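Altport Makers and Menders Forum > Reviews and Buying Advice

We use cookies to remember your settings and to see which pages people read. Accept all / Manage choices

Lummont hand on hire from Brikalen, long review, sorry

marrowfat
Well, I promised in the hire-or-buy thread that I'd report back, so put the kettle on because I do go on a bit. I've had the Lummont five-finger hand on hire from Brikalen since the start of May, with the Hajdu control software that comes bundled with it, and I think I've now used it enough to say something useful to anybody wondering whether to spend the money.

The hire itself was lovely and painless. You ring up, they ask what arm you've got, they go away and check the wrist fitting, and then a big case turns up with the hand in foam, the adaptor ring, leads and a printed booklet. The booklet is the weak spot if I'm being picky. It's clearly been written by someone who already knows how to do it all, and page after page assumes you've got the Hajdu screen open at the right place when you haven't the foggiest where that is. I rang the helpline twice and both times got a patient person who stayed on until I was sorted, which counts for a lot with me.

Fitting took me most of an evening. Calibrating took rather longer!
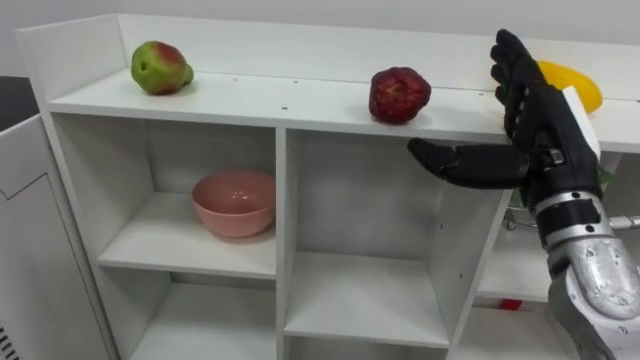 Picking fruit off a shelf is the job I settled on for the trial, mainly because it's what I'd want a helper to do for my mum one day, and also because fruit is awkward, comes in all sizes and bruises if you're clumsy with it. I kept a tally over 104 goes and it dropped or missed 31 of them, and I'd put a good many of those down to me and not to the hand. The fingers are very good at closing evenly once they're round something. What I struggled with was the approach, and you can see what I mean from the way the thumb sticks out sideways below the level of the shelf top while the other four fingers are up beside the yellow one. If you come in with the thumb too high it nudges the thing before the fingers get there, so you have to learn to lead with it low and bring it up afterwards, and Hajdu doesn't help you with that at all. There's a setting called "early thumb" which I had high hopes for, and I can report that it does something, though I couldn't tell you what.

Noise is fine, a sort of soft whirr. Grip strength is more than I needed. Battery doesn't come into it because I run everything off the mains.

tin_lid_and_string
Thanks for this, really glad somebody has written it up properly. I had the same hand for a fortnight last year and sent it back early, so I'm afraid I'm going to be the grump of the thread. For what Brikalen charge, losing nearly a third of your goes isn't good enough. My old two-finger gripper would have done better than that on fruit and it cost me less to buy outright than this does to rent.

marrowfat
You may well be right about the gripper, and I did wonder whether to run mine alongside for a fair fight. In the end I didn't have the patience to keep swapping the wrist over. I will say the drops were bunched near the beginning. By the last few sessions I was getting long runs without one, and I think anybody who's handier than me would get there faster.

slowboat62
Can I ask about the room you need? I'm in a flat and my other half is already eyeing up the workbench with a view to getting rid of it. Everyone's reviews seem to be done in enormous sheds.

marrowfat
Oh, you'll be all right! We're in a bedroom here, with the bed still in it, and a plain white cubby unit against the wall to work at. You want enough space in front of the shelves for the robot to stand square on, a bit behind it for you, and somewhere for the cables to go that isn't under your feet. I do wish they'd make the leads easier to tidy. The hand only adds one more but by then you've already got the rest of them.

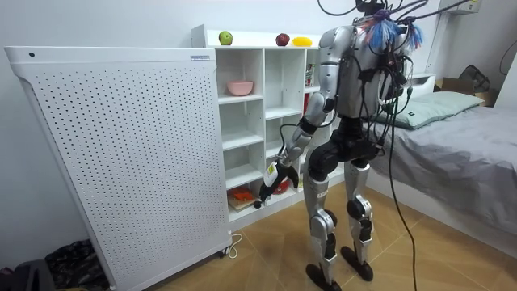

The other thing with a small room is height. Reaching down to the lower shelves is a different business from reaching across the top, because the elbow needs somewhere to go, and I found I had to plan each reach a bit before starting it. I wouldn't try to do the bottom row from the same standing spot you use for the top. Move, set up again, have a biscuit, carry on.

pebbledash_pete_no_relation
Has anyone tried it on things that aren't round? Everybody does fruit. I'd be hoping to use one for books and bowls and putting away the washing up.

marrowfat
Fair point, and I only dabbled. Bowls are trickier than I expected. There's a pink plastic one that lives in the top left cubby, and getting the thumb over the rim without the fingers knocking the divider took a fair few tries. For books I'd say leave them well apart from each other, or you'll never get a finger in behind. I didn't try washing up and I'm not sure Brikalen would thank me.

tin_lid_and_string
See, that's my whole trouble with it. Five fingers sounds marvellous until you have to fit all five of them into a cubbyhole. With two fingers you go in, you squeeze, you come out. I don't dispute that it's a well-made bit of kit, and the helpline were smashing with me as well, but I think most people on here would be happier with something simpler and change in their pocket.

glovebox_gran
I'll stick up for it a little. I've had mine 3 months, bought and not hired, and it has got steadily more useful to me the longer it's been on the arm. A gripper is quicker to learn, I'd never argue with that, but mine couldn't hold a pear without leaving a mark on it however I padded the jaws. With the Lummont I turn the grip right down in Hajdu (it's under Limits, then Soft Close, and you have to save it or it forgets) and I haven't spoilt one since. Also, marrowfat, do turn "early thumb" off. It fights you on anything near an edge.

marrowfat
Right, it's going off this minute. I've got the hand until the end of the month, so I'll do another batch with Soft Close set and that switched off, and put the new tally up in this thread. slowboat62, if you're near Altport you'd be very welcome to come and have a go before you sign up for anything.

slowboat62
I'd love that, thank you! Sending you a message now.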